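Water in an old house: notes for my Allham talk

Hi everybody, say hello, thank Maureen Heywood for the invite (and for the loan of the projector!). Phones off. I've got 30 minutes, so don't let me get going on boilers.

Start with the bill. The first one we got after moving to Tarnley was 92 dollars, and I figured that was just what water cost up there. Pause, let the homeowners laugh.
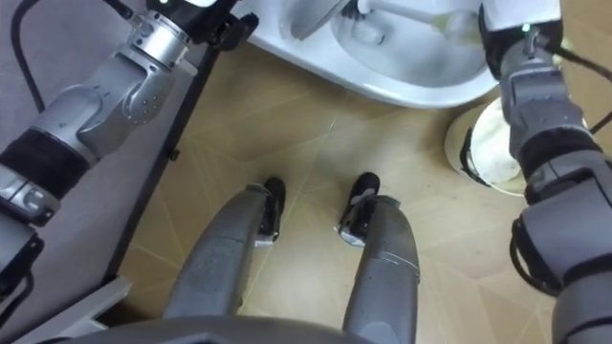

Page last changed: 2018-10-22

Toilets first. A worn flapper can leak all night and you'd never hear it. Put a few drops of food coloring in the tank, leave it alone, don't flush, go make coffee. If there's color in the bowl when you come back, you need a new flapper. Tell the story of Vivek Sandhu buying the wrong size 4 times (he said I could, and he'll be in the second row, so look at him).

Then the shutoff valve. Ask for hands: who knows where theirs is? Wait for it. Ours was behind a shelf of paint cans, and I found that out with a towel in each hand and my sock feet soaked. Turn yours a little every April so it doesn't seize up. Go easy on it, old ones snap.

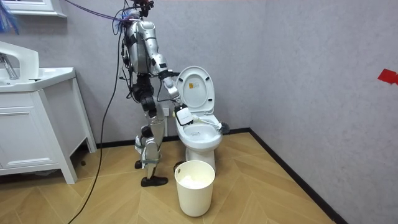
Pressure next. Screw a cheap gauge onto the outside spigot with everything else in the house turned off. Mine reads 55 and I'm happy with that. If yours is way up there, talk to a plumber about a regulator before your washer hoses give out. Pass the gauge around, and GET IT BACK this time.

Skip the water softener part if we're running behind. Carmela Sartori knows far more about it than I do anyway, so send people her way at the break.

Questions. Somebody will ask about drain cleaner. I don't use it, I use a plastic hair snake, and yes, it's disgusting. Handouts are on the chair by the door.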